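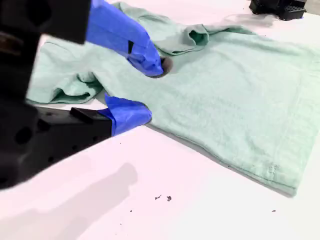 Folding talk -- notes, Aug 11, 2021. Ellberg room, the long one. Water. Phone off.

Open with the pile. Ask who has a chair at home with clothes on it. Wait for hands. Don't tell the chair story yet, it goes later.

Who I am, keep it short. Ran the back room at Plirden, shirts mostly. 3,388 tees through the fold table in one June. Say the number slow. Then: and I still have a chair.

Main point, say it early: the fold is the easy part. The flattening is where the time goes. People grab a tee and start folding it while it's still half a ball, then wonder why the stack leans.

So. Part one, the table.

White or pale top if you can get it. You see the hem edge better, there's a little shadow line. Hip height. Nothing with a lip on it, hems catch. Bed is OK for sheets, bad for tees, too soft, you push down and the whole thing sinks.

(Joaquim Pacheco will bring up ironing boards. He always does. Answer: too narrow, next question.)

Part two, getting it flat.

Hem first. Find the bottom hem, it's the straightest thing on the shirt, get that in a line and the body mostly follows. Shirt can lie at an angle to the table, who cares. You walk round to it.

Then sleeves. Sleeves are the trouble. They roll in on themselves at the shoulder and you get that lump, three layers deep somtimes, and if you fold over it you've got a lump forever. Reach in, find the sleeve opening, pull from there. Not from the shoulder!! Shoulder pull just drags the body off line. 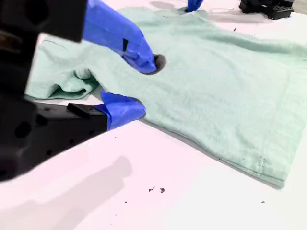
Soft knits are worse for this. The fuzzy old ones grab onto themselves, so a bunched sleeve stays bunched till you go in and open it. Crisp new cotton you can almost shake out. Say this while holding up the old green one. Pass it round, let them feel it, get it BACK this time.

Press and slide. One hand holds the fabric down, the other one smooths away from it. Go toward the edges. If both hands move you're just pushing the wrinkle to the other side of the shirt. Demo it wrong once, gets a laugh.

Small wrinkles -- leave them. Diagonal ones across the belly, fine, they go inside the fold anyway. I used to chase every one at Plirden, the supervisor timed me. Tell that quick, no voices.

Part three, the fold. 4 minutes max, they all think they know it.

Face down. Side in to the middle of the shoulder, sleeve back on itself. Other side same. Now you have a long strip. Bottom up to just short of the collar, then fold again. Stand it up. If it stands, good. If it flops the strip was too wide.

Grotia method, the pinch one, 2 pinches and a flip. Somebody will ask. Yes it works, yes it looks great, no I don't teach it first. You still need the shirt flat to begin with. Show it once at normal speed and move on.

Kids tees: skip the last fold. Long sleeves: cross them over the back, don't tuck them. Hoodies -- seperate talk, say so, do not get pulled in.

Hands on. Five people per table, one basket each table, Patrício has the baskets in his van, check before we start. Swap shirts after the first go so everybody gets a bad one. Walk round. Look at sleeves, not at stacks.

If time: chair story. The wedding shirt, the cat, the cab. Cut it if we're over.

Questions. Likely ones: drawers or shelves (drawers, standing up), tissue paper (no), how often to refold (when it falls over).

Handout on the table by the door. Collect the green shirt. Thank the Ellberg people for the room, chairs back against the wall.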